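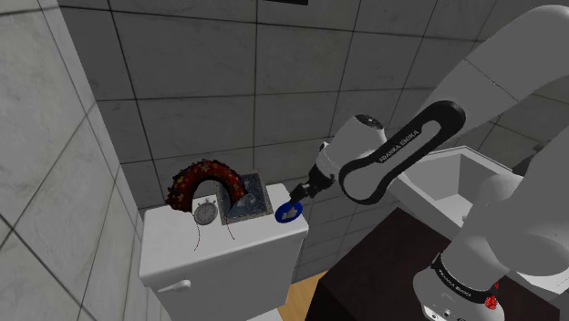

Most children find it easier to name a feeling once they have somewhere to point, and a feelings corner needs very little room or money. Ours began in July as a strip of wall beside the linen closet, and over the years I've come to think the bathroom does nearly as well, especially in families where everybody ends up in there at bedtime anyway. A back wall of large gray tiles is a fine plain background for it, and faces drawn on card show up nicely against gray if you keep the colors bright.

Cut your circles from stiff card, draw one face on each and cover both sides with clear film, pressing from the middle outward so you don't trap bubbles. I round off any rough bits with an emery board. For tile, use small dabs of removable putty – the kind for posters – and wipe the spot with a little rubbing alcohol first. Let it dry before you press the card on.

Start with four feelings. My friend Azlan Hutapea made 23 for his twins, bless him, and they ignored every one! Happy, sad, cross and worried will carry a small child a long way, and you can add "left out" or "proud" when they begin asking for them.

Hang the set at the child's eye level, and do take a turn yourself. "I'm on cross this evening, I lost my keys" does more good than any amount of coaxing, and the little ones love to move your marker for you.

Putty marks come off painted walls with a warm, barely soapy cloth. Spare faces go in an envelope taped inside the closet door.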